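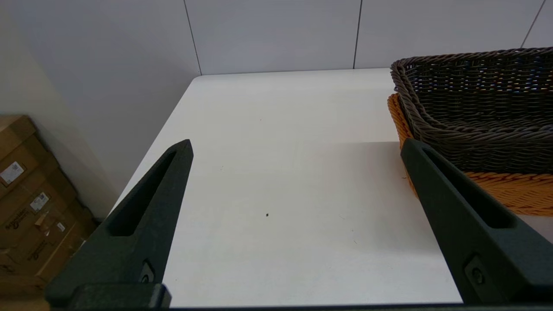
My church has started streaming its services, and I have opinions about it, most of them formed in my kitchen in a bathrobe. I belong to a congregation in Fledside that seats 2,000 and, on a good morning in March, fills perhaps the front third and the very back row, with a great desert in between where only visitors sit. Online we do much better. Last month's sermon on humility had 1,743 views, a number announced from the pulpit with no sign of embarrassment. I would like to speak up for a plainer sort of church, and I mean plain in the way a white table is plain, with a stack of cardboard boxes in the corner behind it and no backdrop of purple light. The first Christians I read about seem to have met around tables. I can't find the passage where they dimmed the house lights.

I should admit that I watch. When I had the flu I watched three weeks running, and I was grateful for it, and I sang along to the second hymn until the dog left the room. For people who can't get out of bed or can't get a ride, the stream is a kindness and I would fight anyone who tried to take it away. My complaint is with those of us who have two good legs and a working car and have discovered that worship goes very nicely with eggs.

You can't be inconvenienced by a stream. In the building, somebody's toddler is always chewing the hymnal. A man I have disagreed with since the parking lot vote sits directly in front of me and turns around to shake my hand, and I have to shake it. I have come to think the handshake does me more good than the sermon. At home I turn the volume down during the announcements, which means I missed the one asking for drivers for the food pantry, and I can't say I was sorry until I saw the line outside it.

Then there is the money. We spent $1,475 on a second camera so that the preacher could be seen from the left. I have looked at him from the left. He is a decent man and a fair preacher, and he is the same on that side. In the same season the pantry ran short of canned goods and we were asked to bring a little extra from home. Both items were in the same bulletin, on facing pages, and I may be the only member who reads the bulletin all the way through, including the part about the boiler.

The answer I always get is that the church must go where the people are. Fine. The people are also at the nursing home on Vika Street, where 756 steps from our front door (my watch counts them, I don't) there is a day room with a piano and a long list of residents who would like a visitor. Going there takes no bandwidth at all. You do have to put on pants.

I don't expect to win this one. There is talk of a third camera, up in the balcony, and I suppose from there it will get a fine view of the desert. I'll be sitting in it next week, five rows back on the aisle, and there is plenty of room on either side.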